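Cament Institute for Local Government
4 Jul 2021 | By Cament Institute Policy Office
Print this page | E-mail this thread

The Institute has today lodged its submission on the proposed amalgamation of Loveck Shire and the District of Okoth. The main points are set out in this thread. The full submission contains 21 recommendations and can be requested from our office.

The Institute does not oppose amalgamation in principle. We have supported two earlier boundary changes in the Prarkier region. Our concern is with the timetable, the financial case and the arrangements for representation.

On the timetable. The discussion paper was released late in the financial year, when both councils were settling their budgets and setting rates. Submissions close on 29 July. We consider this too short for a change that cannot readily be reversed.

We have asked that the closing date be extended by no less than eight weeks, and that a public hearing be held in each of the existing council areas. At present one hearing is planned, in Loveck township, during business hours.

On the financial case. The discussion paper states that a merged council would save money on administration, insurance and procurement. It does not publish the modelling. Residents are asked to accept a total without seeing how it was reached.

Savings on procurement are claimed in full from the first year. Both councils hold road maintenance contracts that run well beyond that point. The paper does not say whether these would be honoured, varied or paid out.

No allowance is made for harmonising the two enterprise agreements. Outdoor staff in Okoth are employed on different classifications and allowances from those in Loveck. In previous mergers wages have moved to the higher of the two, and we would expect the same here.

We recommend that the modelling be released in full, with its assumptions, and reviewed by a person independent of both councils and of the department.

On rates. Okoth levies a flat waste charge on every assessment. Loveck recovers the cost of waste through general rates. Bringing the two systems together will move costs between households, and farm properties will be affected most.

The paper describes the effect on rates as "neutral overall". This may be correct for the total collected. It is of little assistance to a pensioner in Okoth or a grain grower west of Loveck who wishes to know what the next notice will say.

We recommend a rate path freeze of four years, with any change after that phased in and published in advance by property category.

On employment. The two councils are the largest employers in several of their smaller towns. The loss of a depot or a customer service counter in a place of that size is felt at the school and in the shops as well.

The paper refers to "no forced redundancies for a transitional period". The period is not stated. We recommend three years for all staff, and a standing minimum level of staffing for each rural centre after that.
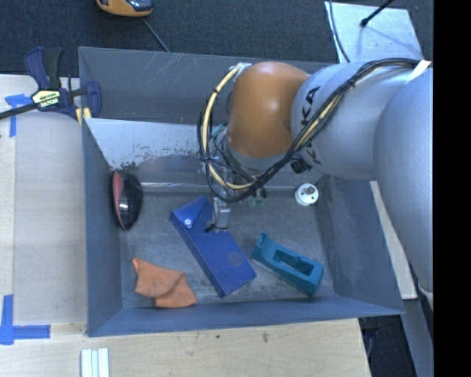 A robot arm reaching into a scuffed, open-topped bin.

On representation. Loveck Shire now has nine councillors and Okoth has seven. The proposal is for a single council of nine, elected at large. Wards would be abolished.

The Institute's view is that an undivided electorate of this area would favour candidates from the two main towns – those with the means to campaign across the whole district. Outlying communities could go a full term without a councillor who lives among them.

We recommend that wards be retained for at least the first two terms and that the boundaries be drawn by the electoral authority. The merged councils should not draw their own.

We further recommend a council of eleven. The cost of two additional councillors is modest when set against the area they would be expected to cover.

On the views of residents. The Institute conducted a postal and online survey in both areas and received 1,035 responses. Respondents chose to take part, and the results should be read with that in mind. They are not a substitute for a poll of electors.

The concern raised most often was the upkeep of unsealed roads. Rates came second. The location of the new council chambers, which has received a good deal of attention in the local press, was mentioned by comparatively few.

A number of respondents supported the merger. The reasons given included better access to planning staff, a single set of building rules, and dissatisfaction with the present library hours in Okoth. These views are reported in full at Attachment B.

On a poll of electors. Under the current proposal a poll would be held only if a petition is lodged by 200 electors in each area, on the prescribed form, before submissions close. The form was not available at either council office when our staff enquired.

A poll should not depend upon a petition. Where a council is to be abolished, its electors should be asked as a matter of course, and the result in each area should be counted and declared separately.

On the alternatives. The paper gives one page to shared services. Loveck and Okoth already operate a joint landfill and share an environmental health officer. Both arrangements are well regarded and neither required a change of boundary.

We recommend that the department cost a broader shared services agreement – covering plant, payroll, information systems and weed control – so that it may be compared with amalgamation on equal terms.

Members of the Institute should note that the submission was settled by the Policy Office after consultation with both branches. The Loveck branch asked that its dissent on the number of councillors be recorded, and this has been done at Attachment C.

Residents who wish to make their own submission may do so by post or through the department's website. There is no required format. A letter of a single page will be accepted, and it need not address every question in the discussion paper.

Enquiries concerning this submission should be directed to the Policy Office during business hours. The Institute does not monitor replies to this account.

Related items
Waste charges in the Prarkier region: a short guide for ratepayers
Okoth and Loveck joint landfill: review of the operating agreement
Notice to members: July branch meetings
Ward boundaries and rural representation: background paper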